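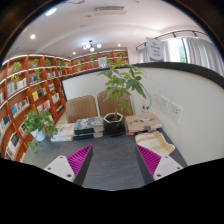

Walk-through checklist, Ondham reading room and annex, after changeover to the Plillent sorting line. Filled in by Mali Jarman, May. The returns desk no longer handles every book by hand, so the old checklist did not fit and several items were reworded. Staff now spend more of the shift at the long table, doing the small jobs the line cannot do, and that table needs to be inspected like any other work station. Plants, books and a flat cardboard box were all sharing it, with the potted money tree near the middle and wall outlets low on the partition by the box. Comments are under each item. OK means no action.

1. Floor clear between table and shelves
OK. Two people can pass. Keep the return carts in the annex when not in use.

2. Table surface used for work only
Action. Agree on which end is for hand work and keep that end free. Plants may stay on the other end. Water them away from the outlets.

3. Outlets and cords
Action. Outlet panels are fine, covers tight. The scanner charger was run across the walkway on the morning shift. Parry to send a shorter cord -- asked for once already.

4. Lifting
Better than last time. The line takes the full bins, limit 15 kg each, and staff lift only the exceptions tray. Two people told me their shoulders are less sore. One said she now stands still for longer and her feet hurt instead. Mat requested.

5. Sorting line guards and stop buttons
OK. Both stop buttons tested with the line running. The guard on the infeed side has a loose clip, which still holds. Tagged for Numetti at the next service visit.

6. Restart after a stop
Action. Three people on shift gave three different answers about who may restart the line. Written rule needed: the person who pressed stop restarts it, or the shift lead does. Post it at the line and at the desk.

7. Noise
OK at the long table with the annex door closed. With the door open, people raise their voices to talk. Door closer is weak, work order 3839.

8. Workload and pace
Comment only. The line clears over 400 items an hour and the exceptions tray fills in bursts. Staff feel they have to keep up with it. They do not. The tray has a full sensor and the line will hold. This was covered in training but only the early shift remembered it. Repeat at shift handover.

9. Shelving by hand
OK. Staff asked to keep this job and I support that. It gets them off their feet at the line and it is where they find damaged books the scanner passed. Step stool checked, rubber feet good.

10. Training records
Action. 9 people signed off on the line, two still open. Neither should work the late shift alone until done.

11. First aid kit and exit route
OK. Kit stocked. Exit sign lit.

Open items go to the shift lead. Item 6 first, then the cord in item 3. I will check both at the next walk-through and leave a copy of this sheet at the desk.

M. Jarman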